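Gripper stops short on close after finger swap (Urnus cell)
Forum: Cell Maintenance and Repair

tmansour
Posts: 243

Swapped both fingers on our Urnus parallel gripper in March and ever since, it stops 2 mm short of closed on maybe one pick in five. Air is fine, fittings are fine. Harb support told me to load their sim file for the wrist view and compare my finger geometry to it. I did. I don't see what it's supposed to prove, but here it is. 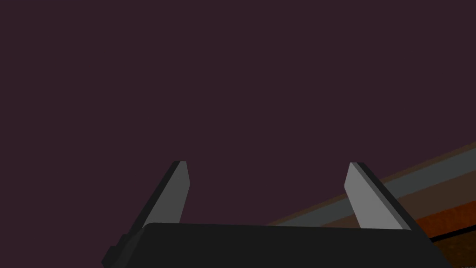 Wrist view from the Harb sim, gripper open, nothing in the grip

Both fingers lean in toward each other in their model. Mine stand straighter than that. Support says this means I mounted them wrong. I say a sim file is a sim file and somebody drew it that way.
Tamer Mansour, Flaltholm plant

grigfilip
Which fingers did you buy? Jollo sells a straight blade that bolts right onto that body, and it is not the same part.

tmansour
Jollo, yes. Same bolt pattern. The guy on the phone swore they were a drop-in.

grigfilip
Then there's your two millimeters. Measure tip to tip at full open and again at full close, and compare with the old set if you didn't toss them.

beltline_43
I don't buy it. If it was finger shape it would be short every time. One in five is something sticking. When did you last pull the body apart and grease it?

tmansour
Never. The manual says sealed for life.

beltline_43
Whose life? Ours had a "sealed" sticker too and the rails were dry as toast when I opened it. Pull it.

grigfilip
And lose the warranty over a guess. Check the finger bolts first. If one is loose the finger rocks and you get exactly this, some picks good and some bad.

beltline_43
He'd feel a loose bolt by hand. Also why are we taking a render as evidence? There isn't even a bolt head showing in it. You can't tell anything about mounting from that.

grigfilip
You can tell the lean. That's all I claimed.

tmansour
OK, measured tonight. Left bolts were tight, right side had one that turned a quarter with hardly any effort. Snugged it and ran 700 cycles with no part. 43 came up short. Better than before, not fixed.

beltline_43
So it wasn't the bolt.

grigfilip
Or it wasn't only the bolt. Put the old fingers back on and run the same 700.

tmansour
Old ones are in the scrap bin, if the bin is still here. Will look in the morning before I open anything.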